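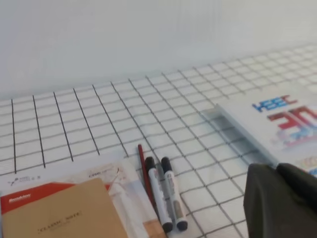
Small Desk, Good Paper

Welcome to the June page! Every month Tineke Van Leeuwen and I pull a few things out of our paper drawers, put them on the white table at the Rennie studio and write down why we're still so fond of them. Last month was envelopes (I got carried away, sorry). This month it's plain everyday notebooks and whatever we write in them with, and I've been looking forward to it since winter.

Classic Note
I love a brown kraft cover. It takes pencil, it takes stickers, it gets soft at the corners and looks better every week you carry it around. The words CLASSIC NOTE are right there on the front in old-fashioned serif letters, like something from a school supply closet, and I'm completely charmed by it. Mine is for lists. Groceries, library books, birthday ideas, the names of paint colors I'll never buy.

The red one
Tineke's pick! She says a red notebook is the only kind she can find in the bottom of her bag, and after watching her dig for a black one on the train for 15 minutes I believe her. She uses hers for the Friday drawing group and fills it from both ends, drawings from the front and phone numbers from the back. I tried that for a month and lost every phone number I had.

Things to write with
I'm a pencil person for first thoughts and a marker person for everything after that. A dark red pencil or pen is a lovely thing to have lying beside a brown cover, and I will happily spend an evening deciding which marker goes with which notebook. If you're just starting out, pick 2 colors and use them until you're sick of them. You'll learn so much about your own handwriting!

The grid mat
People write in to ask about this more than any notebook. It's a thin white mat with dark lines making squares, and it's great for lining up pages before you trim or fold them. I also use it to sketch out a page layout at full size before I commit to good paper.

Loose sheets
Keep them! Printed sheets, instructions, little peach-colored scraps, all of it. I tuck them under my notebooks during the week and then go through the pile on Friday with a glue stick. Half of my favorite pages started with something I nearly threw out.

Next month is washi tape, and Tineke has already set aside 49 rolls. Come see!

Hongmei Deng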